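4. The Cookie Packing Task in the Student Workshop

4.1 How the task came about

When we first planned the September workshop at Jarkdale, we had in mind a fairly ordinary set of stacking and sorting exercises, the kind that most introductory manipulation courses lean on and that we ourselves had taught for a good many years. It was one of the students, Calum Purves, who asked whether the arms could pack a box of cookies the way his grandmother did at the holidays, and the rest of the group took to the idea so quickly that we set our blocks aside and never really went back to them. We are grateful to him, because the task gave us far more to talk about than we had expected when we said yes.

The club at that point had 8 members, all of them undergraduates, and only a few had ever touched a robot arm before. They worked in pairs, with one student driving the arms and the other keeping notes and calling out anything that looked as though it was about to go wrong. Wilma Yule looked after the schedule, and Evander Dalgleish wrote the small program, which the students named Rennie, that saved each attempt along with the notes that went with it. By the end of the term the group had saved 400 attempts, and we have kept every one of them, including the ones the students begged us to throw away.

4.2 What the students were asked to do

The full task has a student use the two arms to fill a divided tin with toy cookies taken from a tray and then put on the lid. We left the choice of tool up to each pair. Some preferred to pick up the cookies with the bare gripper, and others liked to have one arm hold a pair of kitchen tongs, which was slower to learn but kinder to the paper lining in the tin. We did not tell them which cookie belonged in which compartment. Marion Cowie, who led the teaching, felt strongly that the pairs should settle this for themselves and write down their reasons, and some of the liveliest conversations of the whole term came out of that decision (one pair sorted by color, another by shape, and a third changed its mind so often that its notes run longer than this section).

Figure 3 shows the workspace with the tongs in use. The tin has its nine compartments filled, more toy cookies are on the tray behind it, and the lid is lying on the board beside it. The arms are mounted on the front rail at opposite sides of the board, so that students can bring either one to the tray or the tin without having to move the setup around.

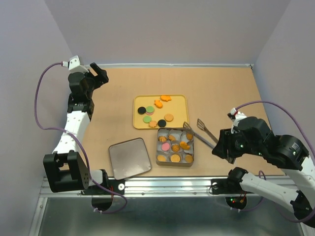

Figure 3. Cookie packing with tongs. The right arm holds the tongs near the tray and the tin; the left gripper is empty.

4.3 What we noticed along the way

The first thing we noticed was how much the students learned from the shapes. A round, flat cookie and one shaped like a fish ask for quite different approaches, and a pair that had become very comfortable with one would often come to a stop at the other and have to think the whole motion through again. We had supposed that the tongs would be the main difficulty, and for the first few meetings they certainly were, but once the students had found a steady way to hold them the trouble moved to the tin, where a neighboring cookie is easily nudged while the next one is being set down.

The second was the value of the notes. Jean Geddes read through all of them after the term ended and marked 82 attempts in which the note taker had named a problem before the driver seemed aware of it. We would not want to make too much of this, given how small the group was and how differently the pairs wrote, but it has persuaded us to keep the note-taking role in next year's workshop and to have everyone take a turn at it.

We should also say a word about the lid, which the students grew to dislike. It is thin and lies flat, and getting a finger under its edge took a good deal of patience. Several pairs ended up sliding it toward the rail first and lifting it from there, a trick that was passed from one pair to the next without any help from us, and that we were delighted to see written up in the notes under three different names.

Related items
Teaching Two-Arm Coordination to First-Year Students
The Brera Notebook: Keeping Records in a Student Robotics Club
Tool Use in Short Workshops: Lessons from Cultolley
Sorting, Stacking, and What Comes After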